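Tranditz Trimby 3 – upright touring bike

Steel frame, lugged, swept back bars, leather-look saddle. Made for slow group rides, village loops, the kind of day where lunch is longer than the ride. Back in stock September, both sizes.

3 speed hub gear, twist shifter. Coaster brake at the rear, caliper up front. Full fenders and chain case so you can ride in a wool suit or a long skirt and not ruin it. Weighs 33 lb with the rack on, so no, not a climber. Fine on the Trernville harbor road, hard work on the chapel hill, most people get off and push.

Colors: bottle green, cream, oxblood. Cream is low, ask before you order. 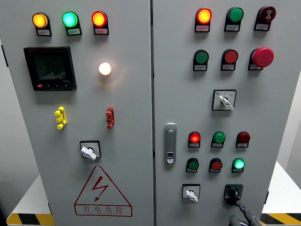
Price is $1,255 with rack, bell and kickstand. Wicker basket is extra, so is the dynamo light set. Both can be fitted before pickup if you tell us when ordering – not on the morning of the ride please, we open at 8 and theres always a line.

Frame numbers are stamped under the bottom bracket. This batch starts at 3,259. Write yours down somewhere, you need it for the warranty and for the club register if you're doing the Amissah vintage ride.

Bikes ship part assembled. Bars, pedals and front wheel to fit, 15mm wrench and a set of hex keys. Check the headset after the first long ride, they do settle a bit. Tires are 28 inch, puncture resistent, spare tubes in stock.

Returns: unridden only, in the box. Saddle can be swapped in the first month, even if used.

Related items
Tranditz wicker basket, front
Dynamo light set, chrome
Trimby 3 step-through
Amissah ride cape, waxed cotton
Brass bell, large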